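Gesden im Juni – lohnt sich das Komplettpaket von Palska?

Zuletzt aktualisiert: 1. Mai 2022

bkaczorowski
Palska bietet elf Nächte an der Küste bei Gesden an, mit Fahrer ab Flughafen und Halbpension. 3.908 Euro für zwei Personen. Klingt nach viel Geld für eine Lodge, von der ich nur Werbetexte finde. War jemand dort?

Seeblick_ja
Wir, mit zwei Kindern. Die Lodge ist gut, das Essen auch. »Privater Fahrer« hieß bei uns Sammelbus mit drei Zwischenstopps. Im Vertrag steht »Transfer nach Verfügbarkeit«, das sollte man vorher lesen. Bei Regen gab es einen Aufenthaltsraum mit Spielen.

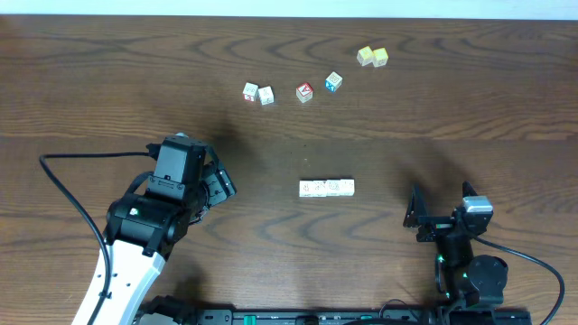

Buchstabenklötzchen auf dem Holztisch

R. Swanson
Sehe ich anders. Bei Drerer zahlst du für dieselbe Strecke knapp 4.000, und da fehlt die Halbpension. Der Bus hat uns nicht gestört.

bkaczorowski
Knapp 4.000 für welche Zimmerkategorie? Bei Drerer finde ich nur Seeseite, bei Palska steht »Seeseite oder Garten«. Das vergleicht man dann schlecht.

R. Swanson
Seeseite. Gut, den Punkt gebe ich dir. Wir hatten bei Palska Garten.

Awasthi_Fan
Warum überhaupt Paket? Zimmer direkt buchen, Mietwagen dazu, fertig. Awasthi vermietet am Hafen, die Kaution war nach drei Tagen zurück.

Seeblick_ja
Mit Mietwagen auf der Küstenstraße – viel Spaß. Da steht man im Juni hinter jedem Wohnmobil.

bkaczorowski
Ich frage Palska jetzt schriftlich nach Zimmer und Transfer. Kommt wieder nur »nach Verfügbarkeit«, lasse ich es.

14 Kommentare · 6 Mal geteilt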